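Pullent opens its cell care sessions at Jerncombe

JERNCOMBE, September. Pullent is starting a new round of hands-on sessions for anyone who looks after a small robot cell, and I'm the one who'll be standing at the table with you. They run from our workshop on the Wondgate site, two to a bench, and bookings are open now.

I've spent a good part of my working life being rung up by people whose robot "has gone a bit off". It picks a part, it puts the part down, and the part is a whisker out from where it was last month. They've usually had a go at the program by then (I would too!) and nudged a few positions by hand, so now we've got the first fault plus whatever the nudging did. The sessions came out of those phone calls. We wanted somewhere people could learn to check a cell properly before touching a single line of the program, with a kettle close by and no production manager looking at the clock.

Everything is done on what we call the Khan cell, named after the Khan bench layout we've used at Pullent for years. It's one arm, one table and one gripper, and we keep it simple on purpose. You'll start with the boring bit, the fixings. Every bolt that holds the work area gets a look and a paint mark across the head and on to the table, so that next time you can tell at a glance if it has crept round. Then the collar at the wrist, then the gripper itself, then the cable run back along the arm. I've got a very firm order for this and I'll be a bore about it. Start at the ground and work out to the tip. If you begin at the tip you'll end up correcting for a loose table, and I've seen it done by people a lot cleverer than me.

After that we get on to touching up the reference points, and this is the part most people come for. We bring the tool down slowly at a known spot, read the position, write it down, lift away and do it again from a different side. Same spot, fresh approach. If the readings agree, lovely, leave it alone and go and have a biscuit. If they don't, there's play somewhere between the table and the tip and we go hunting for it together. You'll have a notebook. I do mean paper, please, as the screen will only ever show you today's number and what you want is the run of them over months.

Our own notebook for the Khan cell is open for anyone to read on the day. The last strip-down of the gripper was logged at 2724 hours on the counter, and the one before it at 1321. We've set ourselves a limit of 3000 hours for the next set of seals, and whoever's in the room when it comes round will get to do the job. I'm rather looking forward to that one, as it's fiddly and you learn masses from having the thing in bits on a clean cloth.

What do you need to bring? Not a lot. Sensible shoes, safety glasses if you've got your own pair, and the maker's manual for your own robot if it isn't bolted to the wall back at work. Photos of your cell are really welcome. So are the odd bits you've taken off it and can't name, and we had a whole carrier bag of those last time. You don't need to have written any robot code. If you can use a torque wrench and you're happy to write down what you see, you'll be fine.

The sessions suit small workshops, college technicians and anybody who has been handed the key to a robot along with a cheery wave. We'll lock the cell off together before any hands go near the arm, every single time, and you'll each carry your own padlock for it. I'm chatty about most things but I won't budge on that.

Each place includes lunch, the notebook, a set of our check sheets and a phone call with me a month later to hear how you got on. If your cell's in a real muddle, we can talk about a visit from Pullent as well, though I'd love you to have a go at the checks first. To book, ring the Wondgate front desk and ask for cell care, or call in at the Jerncombe office any weekday morning before noon. Editors who'd like to come and see the Khan cell working are very welcome too. Just let the desk know and I'll make sure there's a chair and a cuppa.

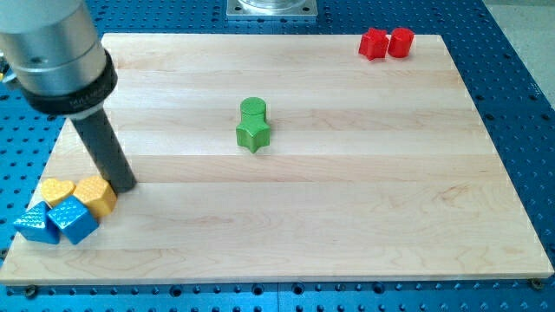 Checking the work at the tool tip is how I like to finish, and I always use ordinary shaped blocks for it and never anything precious. Give yourself plenty of clear board to work on and mix up the shapes, as a cube and a heart won't forgive the same mistakes. I bring the black rod in at a slant, right down until the tip nearly meets the wood beside the yellow hearts, then stop and have a proper look from both sides before going any further. Take your time over it, write down the reading, and only then move on to the green pair or the red ones at the back.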